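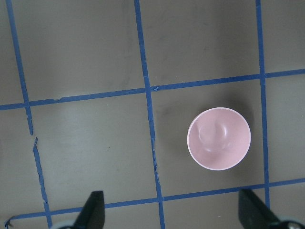 **Cosmetic Science / Nail Products / Unit 6 Handout**

## Removable nail coatings: base gel, cure, and soak-off

Read before the February lab. Bring the Unit 5 sheet on nail plate structure; the layer names used there are used here without definition.

### 6.1 Scope

This unit covers UV-cured gel polish of the soak-off type. Hard gels, which must be filed off, are in Unit 7. Dip powders use a different chemistry (cyanoacrylate) and are not examined this term.

### 6.2 What is in the bottle

A soak-off gel contains four groups of ingredients:

- **Oligomers.** Usually urethane acrylates or methacrylates. They make up most of the film and set its flexibility.
- **Monomers.** Thin the product so it can be brushed. HEMA is the most common and also a well-known cause of contact allergy.
- **Photoinitiators.** Absorb lamp light and start the reaction. TPO has been widely used; check current rules for the market where the product is sold.
- **Pigments and additives.** Color, shimmer, thickeners, stabilizers.

Regular nail lacquer hardens when its solvent evaporates. Gel hardens by polymerization, and very little leaves the film. A gel coat left out of the light will stay soft.

### 6.3 Curing

Light splits the photoinitiator into free radicals. These attack the carbon double bonds in the monomers and oligomers, and the chains grow and crosslink. Conversion is never complete.

The main causes of under-cure are:

1. Coat too thick. Light falls off with depth, so the surface can be hard while the underside is still soft.
2. Dark or dense pigment. Black and opaque white are the usual problem shades.
3. Wrong lamp. Wattage on the label says little; wavelength and intensity at the nail matter more.
4. Thumb angle. In a flat-bed lamp the thumb sits sideways to the light. Cure thumbs separately.

The tacky layer left on top after curing is caused by oxygen, which reacts with radicals at the surface before they can build chains. It is normal. Top coats sold as "no wipe" are formulated to reduce it.

Uncured gel on skin is the main route to acrylate allergy. Leave a thin margin at the cuticle and side walls. Wipe any flooding before the hand goes in the lamp. Once a person is sensitized, the reaction is generally lifelong and may extend to dental and medical adhesives.

### 6.4 Prep and adhesion

Gel bonds to the top layer of the plate. Remove shine with a fine buffer, dust off, dehydrate, then apply base. Heavy filing does not improve the bond and thins the plate.

Lifting at the free edge within the first days usually points to oil or missed capping. Lifting at the cuticle points to product on skin or dead tissue left on the plate.

### 6.5 Removal

Break the top coat with a file, cover with acetone-soaked cotton, wrap, wait. Acetone swells the film and weakens its grip on the plate; it does not fully dissolve it. The loosened film should move under light pressure from a wooden stick. If it does not, rewrap. Prying takes layers of keratin with it.

### 6.6 Class data: wear test

Last year's groups compared two base gels, Dotine and Holtetti, under the same color and top coat. Sets were worn at the Wastport teaching salon and scored at removal.

| Base | Nails scored | Nails with lifting |
|---|---|---|
| Dotine | 263 | 30 |
| Holtetti | 191 | 30 |

The lifting rate is 11.4% for Dotine and 15.7% for Holtetti. Do not rank the products on this. Nails on one hand are not independent samples, wearers did different kinds of work, and the person scoring knew which base had been used.

The Mofokeng lamp used in the test has a rated life of 1,000 hours. Its output was not measured before or after.

### 6.7 Lab preparation

- Nitrile gloves. Acrylates pass through thin gloves quickly, so change them after any contact with uncured gel.
- Safety glasses for filing.
- No open acetone near the lamps.
- Used wipes go in the lidded bin.

### 6.8 Review

Write a short paragraph on each of the following.

- Why a second full cure does not always fix a coat that was applied too thick.
- How the wear test could be changed so that the scorer is blind to the base.
- The difference between an irritant reaction and an allergic one, with the signs a client might report for each.

Reading for next unit: hard gels, sections 7.1 to 7.3.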